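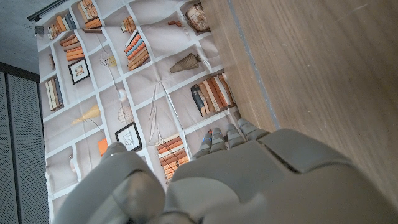
Reading time: 2 minutes

# Clilach Hand Trial Kit: Data Card

Release date: 11 June 2018
Prepared by: Onyekachi Oyelaran, Gresuvus
Status: open for evaluation

## Overview

The Clilach Hand Trial Kit is offered by Gresuvus to laboratories and workshops that wish to assess a jointed robotic hand before purchase. The kit is supplied on loan and includes the hand, a mounting collar, a small wrist camera and a set of sample recordings. This card covers the recordings and the terms under which they may be used.

## Contents of the recordings

The release holds 735 clips. Each clip covers one attempt at one task, recorded by the wrist camera, so the back of the hand and the fingers take up much of the view. Tasks include reaching toward a surface, touching a panel and returning to rest. Work was carried out beside a wooden surface with a printed fabric backdrop of bookshelves. The books, vases and framed pictures on the shelves are part of the print and must not be labeled as objects within reach.

The files are divided as follows:

- `reach/` – 300 clips
- `touch/` – 365 clips
- `return/` – 70 clips

An attempt that did not meet its target is kept in the same folder and marked `incomplete` in the index file.

## Getting started

1. Copy the release folder to a local drive.
2. Open `index.csv` and check that every listed clip is present.
3. Read `joints.txt` for the order in which finger and thumb positions are stored.
4. Play one clip from each folder with the Flikport viewer included in the kit.

## Known limits

The hand often hides the point of contact. Lighting was not measured. Creases in the backdrop differ between clips, and methods that depend on a fixed background may give uneven results. The recordings contain no force readings – evaluators who require them should request the December supplement.

## Terms of use

The recordings may be used for evaluation, teaching and published research. They may not be resold. Borrowers are responsible for the hand from delivery until its return is confirmed in writing. Faults should be reported to the Gresuvus loans desk with the clip number, where one applies.

Contact: Gresuvus Loans Desk | © 2018 Gresuvus. All rights reserved. | Back to top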